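The Vanity at Wavance House

The inventory rules for furnished rooms at Wavance House ran to two pages, and Anum Rizvi had written most of the first page herself. Surface items were logged left to right. Shelf items were logged after surface items. Drawers were logged last, open, with the contents either listed or marked none.

The room on the upper floor had been let for 30 months to a tenant named Celus Murthy. The rent had come in on time. The notice to quit had come in on time as well, typed, on one sheet, with the keys taped to the back. It said the furniture belonged to the house and that the small things could be disposed of. It gave no forwarding address. The deposit was 760, and under the agreement it had to go back within the month unless something was missing or broken.

Anum started with the walls because the walls were quick. Cubby shelf, white, fixed, some books upright in a lower compartment. Window, barred, no damage to the bars. Flowers, pale yellow, in a dark vase. Mirror, round, cream-white frame, carved at the top. She checked the mirror against the sheet from the start of the tenancy. The sheet said "mirror, oval." She checked it again. The handwriting was Geert Bakker's, and Geert Bakker was careful about shapes.

She wrote "mirror, round" and put a small cross beside it, which in her system meant a discrepancy of no cash value.
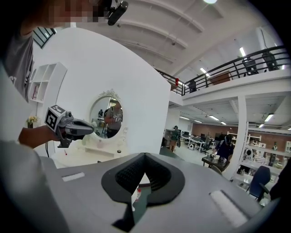 Torben Lenz thought the cross was a mistake. A mirror was a mirror, he told her over the phone, and if the old one had been oval and the new one was round, then the house had gained a mirror and lost a mirror and the sum was zero. He wanted the file closed by November. He asked whether the glass was cracked, and she said it was not. He asked whether the flowers were alive, and she said there was no column for that.

She asked him if anyone had been billed for a replacement. Torben looked it up. There was one entry, for 200, marked "Ivon, upstairs, mirror," paid in cash at the office. The date was in the second winter. There was no report of a breakage to go with it, and the person at the desk that winter had been Geert.

Anum called Geert, who had retired to his sister's place and answered on the first ring.

"It was oval," he said. "It came off its hook in the night. The tenant swept up and came down at eight in the morning with the money in an envelope. I said we had a form. The tenant said the form would take longer than the mirror."

"You took the cash."

"I receipted the cash. Ivon delivered the round one that afternoon. They had no ovals."

"And you didn't amend the sheet."

"No," Geert said. He waited. "How is the desk?"

She said she had not reached the desk. He asked her to look at the front edge, the curved one, and tell him if the finish had held. He had touched it up himself, two coats, with a drying time of a day between them. The tenant had sat on the floor with a book for both days and had not put so much as a cup on it.

Anum set the phone on the bed with the speaker on and went over to the desk. The front edge was sound. She ran a thumbnail along the curve and felt no ridge where the new finish met the old.

"It held," she said.

"Good," said Geert, and then, after a while, "Read me what's on it."

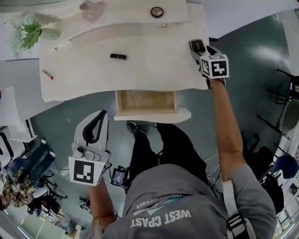
She read it to him in the order the rules required. Cosmetic pencil, pink-red, at the left edge. Potted plant, broad leaves, toward the back. Lipstick, black tube, lying on its side in the middle. Then the raised shelf: a small pink translucent object, and a round compact with a dark brown rim.

"The compact was there the first day," Geert said. "It should be on the sheet."

She turned the sheet over. It was there, the last line on the back, in pencil: "compact, round, left by previous occupant, tenant asked to keep it where it is."

The previous occupant's file was in the same box. The name was Kosmas Lazaridis, and the closing inventory had been done by Ferenc Hajdu, who logged shelf items first and so did everything in the wrong order. His sheet had the compact too. Beside it he had written "not his, here when he came."

Anum pulled the drawer out as far as the runners allowed, looked to the back, and filled in the last line of the form. Under condition she wrote "good." Under disposal she listed the pencil, the lipstick and the plant. She left the compact on the shelf, added it to the furniture list below the desk and the mirror, and approved the return of the full 760.

She rubbed out the cross. Geert was still on the line, asking about the hook.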